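Putting the Kitchen Cloths Back in Order

My kitchen towels used to live in a drawer that would only open halfway. You know the kind, I'm sure. You give it a tug, something catches at the back, and you end up fishing with two fingers for whatever comes loose first. One evening in September I pulled the whole drawer out, tipped it onto the table and made myself a pot of tea, and what follows is more or less what I learned from that evening and the ones after it (there were a few).

Start by washing everything

Yes, even the ones that look clean. Cloths that have been sitting at the bottom of a drawer pick up a stale smell, and if you fold them away again you'll smell it every time you dry a glass. I wash cottons warm with half the detergent I'd use for clothes and skip the fabric softener altogether. Softener leaves a film, and a towel with a film on it just pushes the water around the plate. If yours have already gone slick, a cup of plain white vinegar in the rinse will usually bring them around, though it may take two washes.

Dry them all the way, please. I hang mine over the backs of the chairs overnight, which drives my family a little crazy at breakfast, but a towel put away even slightly damp will spoil the ones on either side of it.

Sort by job

I used to sort by color, and it looked lovely for a week. These days I sort by what the cloth is for: glasses and good dishes, hands, counters, and then the floor and the oven, where a cloth goes at the end of its life. Linen and smooth cotton go with the glasses. Anything with loops goes with the hands. Old T-shirts cut into squares make wonderful counter cloths – I cut mine to the size of a dinner plate and don't bother hemming them.

My neighbor Fares Hattar snips one corner off any cloth that gets demoted to floor duty, so it can never sneak back up among the dish towels. I've borrowed the habit, and I'm very glad of it.

Save a good fruit box

Before you go out and buy drawer dividers, have a look at what comes home from the grocery store. The boxes that strawberries and cherries are sold in as gifts are often sturdy, nicely printed and just about the right height for folded cloths. Wipe the inside with a barely damp sponge, let it air for a day with the top open, and check the bottom corners for any sticky spots, because a bit of old juice will bring ants faster than you'd believe. Pull out any tissue and loose cards while you're at it. If the box has a cheerful picture on the front, turn that side out. I like a little color on a shelf, and it makes it easy to tell the family which box I mean. "The towels are in the strawberry one" gets far better results than "second shelf, left."

Shake out the crumpled ones first

A printed cloth that's been bunched up won't fold straight until you've given it a good snap and smoothed it with your palm from the middle outward. Lay it face down if you want the flowers on the outside once it's folded. Then bring the long sides together, fold in half again, and roll or fold in thirds, whichever suits the box.
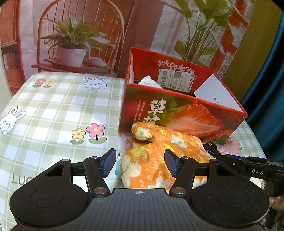 Stand them on edge

Stacked flat, the bottom towel never gets used and the top one wears thin. Standing on edge like file cards, they're all in view and you can take any one without disturbing its neighbors. Leave enough room to slide your hand in along the side – a box that's packed tight is only the old drawer all over again. When a clean batch comes in, put it at the back and take from the front.

Keep a few aside

I hold back two of the prettiest for company and for wrapping a loaf of bread when I'm visiting someone. They sit on top of the box, folded once, and get washed every couple of months whether they've been used or not. Stains on those I treat the same day with dish soap and cold water, rubbed in gently from the back of the cloth, and left to sit while I get supper started.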